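Most advice on placing a smart button tells you to stick it by the door and enjoy your new life. I'd hold off on the adhesive. Once the pad has grabbed the paint you'll either live with a bad spot or pull off a chip of wall, and the first spot is nearly always bad.

Try it loose for 15 days instead. You need a flat surface, a pencil and some low-tack tape.
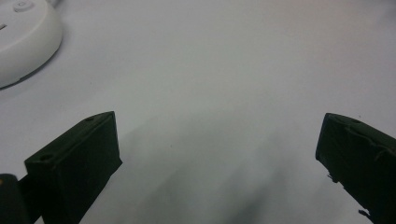

*Words: Ebbe Bråten | Checked by Kjell Fjeld | Updated in October*

A small round white gadget on a white surface is easy to lose, whatever the brochures say about "blending in." If yours is a button, pick a place your hand already goes. If it's a sensor, skip to step 4.

1. **Wipe the surface.** A dry cloth is fine. The special wipes Doltton sells did nothing for me that a cloth didn't.
2. **Set the button down and use it.** Leave the backing on the adhesive. Press it whenever you'd normally reach for the switch.
3. **Notice where it drifts.** Mine traveled 39 inches down the shelf in the first week, toward the lamp. I took the hint.
4. **Check the signal with doors shut.** Plurkness claims a range of 205 feet. Maybe in a field. In my house it gave up two rooms away, so test from the actual spot.
5. **Mark the outline lightly in pencil.** Tape it there for a few more days before you commit.
6. **Peel and press.** Hold for a slow count of 15, then leave it alone overnight.

Do you need a hub as well? The Yeom setup guide says yes for anything past one room. I'd try without first and keep the receipt.

Battery life is the other promise I don't trust. Write the date on a bit of tape and stick it to the underside before you mount the thing, and you'll have your own number to go by when it dies.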